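Kurix clear round tumbler, short, set of 6

Item 877. In stock, ships from the Lagman warehouse. Also sold by the case of 24.

Plain clear glass, round body, no stem, no pattern, no logo. Made for water mostly. Juice if you like. We get asked for these by offices and small cafes who want one glass that goes with everything and stacks of paper cups out of the picture for good.

Opening is wide enough for any ordinary bottle neck, so you can pour right down into it. No funnel, no careful aiming. Sports cap bottles fine too, just go slower.
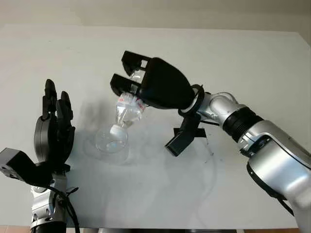
Vivuris Tableware Catalog, page 24

What you get
6 tumblers, divided carton, paper between each one. Keep the carton if you move a lot, the dividers are good for storage and we dont sell them separate.

Glass is thin in the wall and heavier at the base. People who want a thick diner glass should look at the Jirero instead (same price, holds less, you can drop it in a sink and mostly get away with it). The Kurix is nicer to drink from. Our opinion.

Color: clear. Only clear. We had a smoke gray until October, that one is gone and not coming back, please stop emailing Jocelyn.

On a white table they nearly vanish. Good look for a meeting room, less good if people wave their arms around. Put them on a tray or a dark mat if thats a worry. Mats are on the next page, 2 sizes.

Pouring from a small bottle
A thin plastic water bottle will crinkle when you hold it near the base and tip it over. Normal. Hold it, dont squeeze it. Neck low over the rim and you get less splash. If the bottle is full, start at a slant and bring it up steep as it empties.

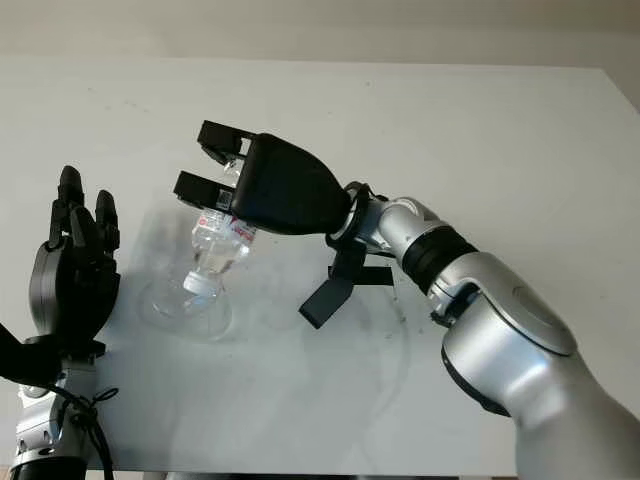
Care
Dishwasher, top rack. Space them out, they chip when they knock together.
Hand wash: warm water, soft sponge, regular dish soap.
Cloudy? Hard water. Soak in half white vinegar half water, rinse, dry with a lint free towel.
No oven, no stove, no freezer. Microwave not recomended.
Let them cool down before ice goes in, if they just came out of the machine.
Don't stack. They'll stick, and then you have two glasses stuck together and a phone call to us.

Setting up a meeting table
One glass per seat, one bottle next to it. Bottle goes behind the glass and off to one side, so nobody reaches across it to get a drink. Labels turned the same way if you're fussy. Wipe the table first, specks and scuffs show up a lot more with clear glass sitting on white. Leave the cap on till people sit down.
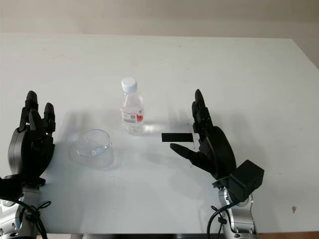
For long meetings put a second bottle at every other seat and skip the pitcher. Pitchers drip. Glasses should go out empty, water that has been sitting since morning tastes flat and gets a film of dust on it.

Breakage
Open the carton within 2 days of delivery and check the rims. Run a finger around the outside, not the edge. Anything cracked or chipped, send a photo of the glass and the carton label to Jocelyn Malabanan at the order desk and she'll put a replacement on the next truck. No need to send the broken one back. Wrap it and toss it.

Singles are available at the Lagman counter only, not online. Bring your own bag.

Bulk orders
Case of 24 is four cartons taped together, same glass, same dividers. Pallet price on request. Allow extra time before holidays.

Page updated January 24, 2019. Prices on the order form, old form no longer good.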